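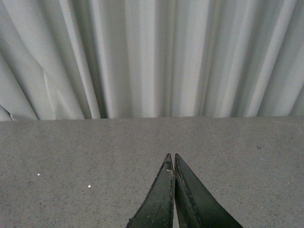

Home | Reviews | Around the House | Archive | Contact

The Mokurlow handheld steamer, after a whole winter with it

4 min read

I've burned through three cheap steamers in as many years, so I wasn't expecting to fall for this one. But I love it! It heats up in 22 seconds, it doesn't spit, and the handle is fat enough that my wrist doesn't ache halfway through a pile of shirts.

Linen is where it shines. I had a summer dress balled up in a suitcase from Larnthorpe (don't ask) and it hung straight again in a couple of slow passes. Wool coats come up beautifully too, and the brush attachment lifts cat hair while you're at it. Cotton shirts are fine, though collars still want a proper iron if you're picky - I am, on and off.
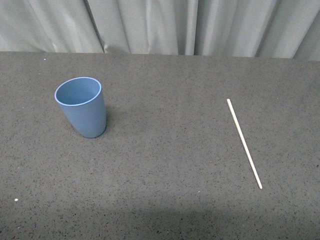 Filling and cleaning

The tank holds 400 ml, enough for over four shirts with a bit left for a scarf. It clicks in with a very satisfying clunk and the opening is wide, so you can fill it straight from the tap. Our water is hard and I've descaled it once, in March, with plain white vinegar. Rinse it twice or the next shirt smells like salad.

My gripes are small. The cord is too short for my bedroom (the old Ruten had me spoiled), and the little drawstring bag it comes in is a joke size. Also the light on the button is bright blue and stays on until you unplug it.
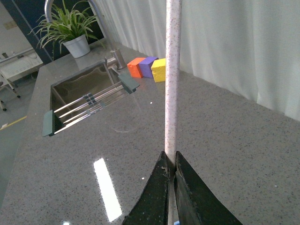 White speckled rod, gray speckled counter.

I'd buy it again tomorrow. If you mostly do pants with sharp creases, get a real iron first and add this later.

Comments (3)

Gintarė Dambrauskienė: Does it work on velvet? I'm scared to try.

Rasmus Žukauskas: Did a velvet jacket with mine, from the inside, no trouble. Go slow.

Jurgita Eglītis: Mine leaks if I tip it past flat. Otherwise great, and yes, the bag is ridiculous.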